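Call for reviewers: draft good practice for robot arms in furnished rooms

Prinoseck is seeking reviewers for the second draft of its working rules on the Gretik household tasks. The draft has 60 clauses and covers opening and closing drawers, cupboard doors and lids in rooms laid out as homes.

Reviewers should have written or applied a machine safety procedure and be able to read a risk assessment without guidance. Experience of domestic robots is useful but not required.

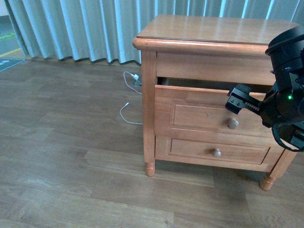 Particular attention is needed on section 4, which deals with grip force limits, the permitted travel of a drawer before the arm must stop, and the keeping of floor cables outside the working area. The first draft drew more than 111 comments, most of them on this section. Comments must cite a clause number and propose replacement wording.

Review takes place in September, remotely, with one closing meeting at the Motaung site. The fee is 840 euros, paid on receipt of a completed comment sheet. Travel is refunded separately.

Apply in writing to Bheki Engelbrecht, Standards Office, quoting reference 904.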